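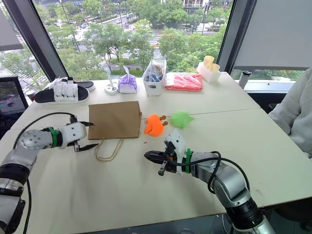
Damero stores to stop selling plastic carry bags

16th January

Homewares retailer Damero will stop selling plastic carry bags at all 30 of its stores from the first week of next month. Customers who need a bag will be able to buy a paper one at the counter, or bring their own.

The change covers the thin grey bags and the heavier reusable plastic bags introduced when the lighter kind was withdrawn. Stores will sell what they have left until the changeover, and any unopened cartons will go back to the supplier.

The paper bags come in two sizes and are made for Damero by packaging firm Lendari. The larger size is rated to carry 7 kilograms. Both have paper handles and can go in household recycling with the handles attached, provided the bag is clean. Bags with food or grease on them should go in the compost or general waste, depending on local council rules.

Damero tried the paper bags in 2 stores during December, its busiest month. Staff in both stores reported that more people turned bags down when asked at the counter, particularly for single items. The main complaint was about handles tearing when a bag was lifted by one side. Lendari has since changed the glue and widened the patch where the handle joins the bag.

Breakable goods will still be wrapped at the counter at no charge. Glassware from the Kauppinen range will be wrapped in plain tissue, replacing the bubble wrap used until now. Kitside saucepans and baking trays are already sold in cardboard sleeves and will not be bagged unless the customer asks.

The company will also give away 2,000 cotton bags left over from an earlier promotion. They will be handed out one per customer while they last, with no purchase needed. The colour and print will vary from store to store.

Online orders are not affected. They are packed in cardboard cartons with paper fill, and this will continue.

Customers with old Damero plastic bags can keep using them in store. Worn-out bags can be left in the collection bin near the front door of each store until the end of next month.

Bag prices will be displayed at every register and on the Damero website before the changeover.

Media enquiries: Damero Customer and Media Office

ENDS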